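Household Robots Help Board > Training your robot > Good practice

We use cookies to keep you signed in and to remember which threads you have read. Accept all / Manage choices

How strict should our written rules be for recording furniture-handling tasks?

Posted by tiled_floor_tam

Hello all, and sorry in advance for the length of this. I've been given the job of writing the house rules for a small group of us who record everyday chores from head height, so that the recordings can be used to teach a two-armed robot called Maurya. We have done tidying, wiping and folding, and those rules more or less wrote themselves. Now we have moved on to seating, and I'm finding it much harder to say what "good" looks like.

The task I'm stuck on is handling the padded parts of low brown seating: the big flat-topped cushion, the base it belongs with, and the roll-shaped bolster that goes at the front. The people recording are perfectly capable, bless them, but everyone does it in their own way. Some take the bolster with both hands well apart, some scoop it up from the middle, and one person insists on nudging the cushion with a knee (I have asked him to stop).

My draft has 33 rules and I can already hear the groans. I have 349 clips from January that were made before any rules existed, and I'd love to keep as many as I can. So, what would you put in, what would you leave out, and is there a standard I ought to be following that I've simply missed?

Thank you, and do be gentle, it's my first go at this.

Narendra Kushwaha

Welcome, Tam, and please don't apologise for a long post, you'll find mine are worse.

I'll take your last point first. The safety standards for robots mostly deal with the machine and the people near it, and you should certainly have somebody read them before Maurya is switched on in a room with people in it. They won't tell you how a person ought to hold a cushion while recording. For that you need a house guide, and a short one will be read far more often than a long one. When I helped write the guide for the Nadero project we started with pages and pages, and after a few weeks I noticed that people only ever looked at the first sheet. So we made it one sheet!

I've copied over the part that deals with upholstery, with the wording tidied up a little for you.

1. Both hands in view before you touch anything. Start with your head tipped down towards the work, and keep it there. If your hands drop out of view for more than a moment, stop and begin again.

2. One hand towards each end of anything long. On a bolster, let the fingers of one hand wrap over the end and spread the other across the roll, and keep hold of it until it is either home or safely put down.

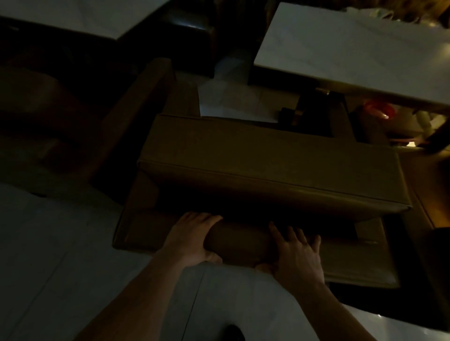
3. Keep your feet back. A shoe tip at the bottom of the view does no harm, but a foot under the load is a different matter, and so are knees used as a third hand. Your robot probably hasn't got knees.

4. Move at the pace you would use if somebody were asleep in the next room. Quick little tugs are very hard to learn from, and they tend to be where fingers get pinched.

5. Say what the piece is in the notes. "Cushion", "bolster" and "base" need to mean the same thing to everyone. We once had three people using "seat" for three different things, and sorting that out took me most of a wet afternoon - a very dull one, too.

6. Record the failures and label them as failures. Please don't delete a fumble just because it is embarrassing.

As for your older clips, I wouldn't throw them away. Give them a label that says "before guide" and let whoever trains the robot decide. What I would not do is go back and mark them against rules that didn't exist at the time, as it only upsets people.

Dullov_Dave

just film loads and let the software sort it out. we did 173 clips in one go with no rules at all and it was fine. rules slow everyone down

Katsuhiko Hattori

I agree with nearly all of what Narendra has written, and I'm afraid I can't agree with Dave, though I understand the temptation. You may well get away with it for wiping a table. With a heavy, soft thing that has to go into a fixed opening, I think a few more words are worth the trouble, so may I add my own thoughts on the awkward bit, the front edge?

A long leather cushion gives a robot very little to hold. The top is smooth, the corners are rounded, and the useful place is usually the underside of the front edge, close to the seam. People find it by touch without thinking, and for that reason they rarely write it down. I would ask your recorders to come in with open hands, fingers spread, and to make the approach slow enough that you could point to the moment when each hand meets the furniture. If one hand goes to the cushion and the other to the panel beneath it, that's quite all right, but the note should say so. Otherwise whoever labels the clip will guess, and they'll guess differently on different days. 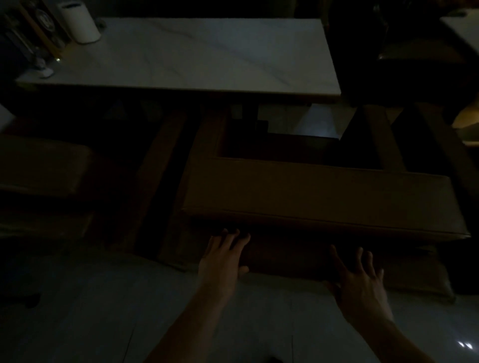
The second thing I would write down is the light. Brown leather on a dark wooden frame in a shadowy room is hard going for any camera, and a shiny tiled floor makes it worse, as the camera may settle on the bright part and let the rest sink. At Zandex we had a simple rule: before recording, look at the gap your fingers are going into, and if you can't see the edge with your own eyes, turn on another lamp. We did keep a share of dim clips on purpose, since people's homes are dim, but we labelled them and knew which ones they were.

Third, surroundings. Don't clear the room until it looks like a showroom. Chairs, tables and the odd sheet of paper are what the robot will meet in real life. The rule we used was to move anything a person could trip over and leave the rest where it stood. Do look for things that give away who lives there, though - post, photographs, screens - and get permission in writing from the householder, even when it's your own auntie.

Last, lifting. The person comes before the recording, always. Let people rest, let them refuse a piece that feels too heavy, and never ask for one more take when somebody is rubbing their back.

If you can cut your rules down to something that fits on one side of paper, I'd be very glad to read the draft.

Comments (4)

tiled_floor_tam: Thank you both so much (and Dave, sort of). I've got it down to one side already, and the knee gentleman has been spoken to again. I'm taking the "before guide" label word for word.

mossy_gate: We print ours and tape it up by the door. The one about agreeing names for things would have saved us a lot of bother.

Dullov_Dave: still say its too many rules but fair point about the lamps

Narendra Kushwaha: Katsuhiko's note about recording which hand goes where is better than anything on our sheet. I shall be borrowing it, with thanks.

Related threads

Do I need written permission to record in a rented flat?
Labelling a clip when only one hand is doing the work
Shiny floors and head cameras: what settings do you use?
How long should a recording session be before a break?
Agreeing on names for parts of furniture
Safe distance when a two-armed robot is lifting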